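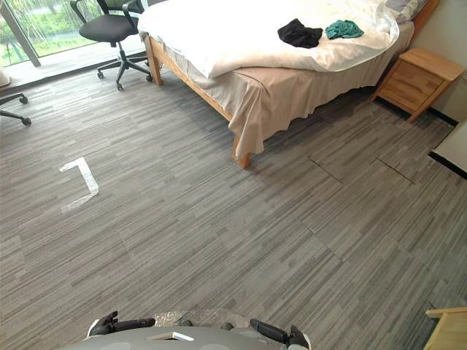
The practice room at our end: bed, duvet, two bits of clothing to pick up, and a tape mark on the carpet.

Review: the Tikstead practice bedroom set (bed, nightstand, bedding)

If you're planning a room for a two-armed robot to learn housework in, you have probably spent months on the robot line of the budget and one evening on the furniture line. Same! I do the buying for a small team at Selbridge, and by March I had a very detailed spreadsheet for arms, grippers, spares and service cover, and then a single row near the bottom that said "bedroom stuff". So this is a review of the bedroom stuff, which has had more effect on our working days than a couple of the things in the expensive rows.

We went for the Tikstead set in pale wood. I had looked at Flivau too (nicer website, and you can order single pieces), but Tikstead sold the bed and nightstand together and the delivery slot suited us. The bedding we picked ourselves, and I'll get to that.

The bed first. It's a plain single with a wooden headboard and legs that lift it off the floor, and I like it a lot. Two of us put it together in an afternoon with the tools in the box, and it hasn't developed a wobble. That matters more here than it would at home. A person making a bed leans on it a bit and shuffles around it. Our robot gets an arm tangled in the duvet every so often and pulls, and a light bed will creep across carpet tile. This one does creep, a little, but we can push it back without calling anyone over. Kavinda Ekanayake, who runs most of our sessions, wanted rubber cups under the legs and I said let's wait and see. We're still waiting and seeing.

The nightstand is fine. Solid enough, flat top, drawers on the front. The drawers run a bit stiff for my taste, and if opening drawers is on your task list I'd try one in person before ordering. Clothes on the bed is our main job at the moment, so I haven't lost sleep over it. One small grumble – the instructions for it are printed so faintly that I had to hold them up to the window.

Now the bedding, where I made my planning mistakes. I bought a white duvet, a big puffy one, and a set of Lill striped pillowcases in gray and white, plus a beige layer that hangs down the sides. The duvet is great to look at and a pain to work on. Anything dropped on it sinks in, and it never lies the same way twice. Kavinda thinks that's exactly why we should keep it, and I've come round to his view, but please buy a thin flat blanket as well for the early weeks. I didn't, and we had to put in a second order and pay delivery again. Dark and bright clothes do show up nicely on the white, so we mostly practice with black and teal things and leave the pale ones for later.

The beige fabric around the sides I would skip. It's pretty, in a guest room sort of way, but it hangs loose and gathers at the foot of the bed, and I keep finding myself tugging it straight between runs.

What I'd tell anybody doing the budget:

Allow 30 percent on top of the furniture price for soft goods. I allowed 5, which covered the pillowcases and not much else.

Measure the floor with the robot on it. A single bed sounds small until you need open carpet at the foot of it for something with two arms to turn around, and our office chairs ended up pushed over by the window. We stick tape on the carpet for marks, so put a few decent rolls on the order. Cheap tape crumples and you'll be relaying it constantly.

Buy spare bedding at the start. We now own 4 duvet covers and I could happily use more on laundry days.

Think about daylight before you decide where the bed goes. We have a huge window with trees outside, lovely to work beside, and by 3 in the afternoon the light on that side of the room is nothing like it was at breakfast. I'd put blinds in the budget next time, or at least get a quote.

Would I buy the set again? The bed, yes, straight away. The nightstand, probably, if it came in the same delivery. I'm giving it 4 out of 5, with the missing point for the drawers and those instructions. Next on my list is a wardrobe, and if anyone has had the Flivau one with the sliding door I'd love to hear how the door runs after a few months of rough handling.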